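Speaker notes, recall talk, Clakside practice evening

Slide 1. Thank Ritu Shukla for the room. Wait for the biscuits to settle.

Slide 2. We sent 2,954 check-up reminders. 345 people booked. 14 wrote back to say they'd moved, one of them to complain about the font.

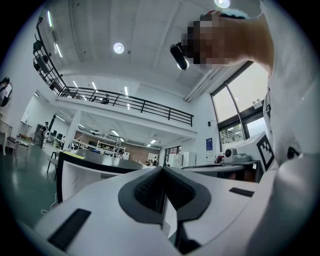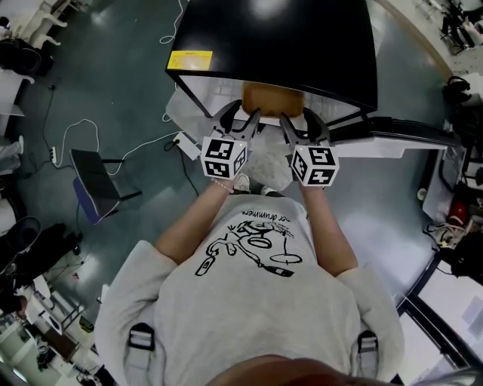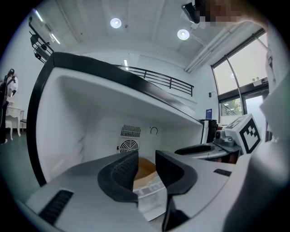 Slide 4. Texts beat letters at Brikholm. Jayson will say it was his wording. Let him.

Slide 5. Flossing. Ask for hands up, then ask again for the truth. Pause. Move on to gum charts before anyone confesses.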